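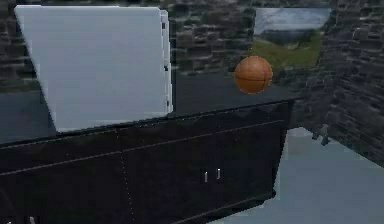

Figure 1. Basketball and countertop, computer-rendered.

Histum Household Word List
Version 2, released Monday, October 15, 2018

Summary
The Histum Household Word List contains 3,633 English nouns for objects found in homes, garages and yards. Each noun is paired with a short definition and a reading level. The list is maintained by the Hullton Language Office and is intended for teachers of adult learners and for publishers of graded readers.

Contents
words.csv - one noun per row, with definition, plural form and level
levels.txt - explanation of the reading levels
changes.txt - corrections made after the July release

Sources
Entries were drawn from store catalogs, moving checklists and more than 600 classroom worksheets. Brand names were removed. Regional terms such as "davenport" are kept and marked R.

Known limitations
Kitchen terms are covered more fully than tools. Plural forms for 30 entries remain under review. Definitions follow American usage only.

License and contact
The list may be copied and adapted for teaching, provided that the Hullton Language Office is credited. Corrections should be submitted through the Histum issue page, with the row number and the proposed wording.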